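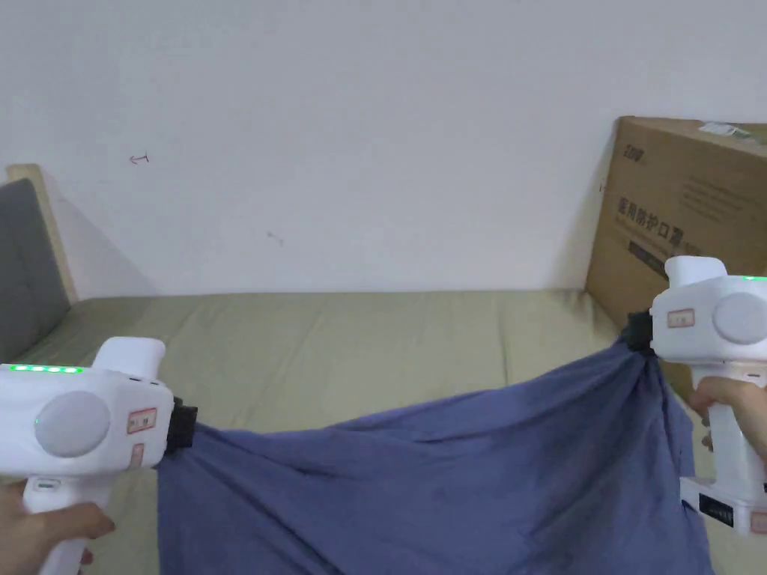 Figure 1. Blue cloth held at two corners over the mattress.

Housekeeping Skills, Unit 6: Flat Linen on the Bed
Vaida Lill
December 12, 2019

Read this before the practice session. It covers flat pieces only: top sheets, pillowcases, light covers. Fitted sheets come in the next unit, and most of you will find them harder.

1. Finding the corners

Pick up the cloth by one short edge and slide your hands outward until you reach a corner on each side. Go by the hem. On a sheet the wide hem is the head end, and if you start there you won't have to turn the whole thing around later. Hold the corners themselves. If you pinch a little way in, the edge droops past your grip and the first fold comes out crooked.

Lift until the top edge is clear of the mattress. The middle will sag between your hands, and with a large piece it sags a lot. Move your hands apart to bring the edge up, then check that both corners are at the same height.

2. Laying it out

Work over the bed when you can. A mattress is a better surface than a table for anything bigger than a towel, and the cloth stays off the floor. Lower the far edge first, then walk the near edge toward you. Let the cloth settle before you start to smooth it.

Smooth from the middle out, using the flat of the hand. Long strokes. Short rubbing strokes push the creases around and leave new ones at the ends.

Check the layer underneath too. If the cover on the mattress is bunched, the bump comes through whatever you lay on top, and you will spend time chasing a wrinkle that isn't in your piece at all.

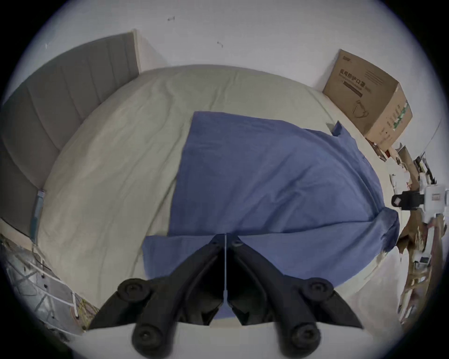 Corners that stand up or turn under need to be opened before the first fold. Run a finger along the hem from one corner to the next and pull each one out flat. A turned corner gets locked in by the fold, and you usually find it when the stack won't sit level.

3. Folding

Bring the two held corners to the two opposite corners, hem on hem. Set them down and smooth toward the fold. Turn and fold in half again the other way. Large sheets take one more fold in each direction - stop when the piece fits the shelf.

The practice pieces are the Atlow sheets and the Miettinen pillowcases. The Atlow cotton is heavier and holds a crease. The pillowcases slip, so fold those on the mattress and don't try it in the air.

4. For the session

Work in groups of 2. Each person folds 6 pieces, then swaps stacks with the partner and refolds any that are off. Write down which ones you redid and what was wrong with them. Notes go in the Unit 6 folder before you leave.

Bring short nails and no rings, please. We lost a good sheet to a ring in March.

Questions: see Vaida Lill before class | Back to top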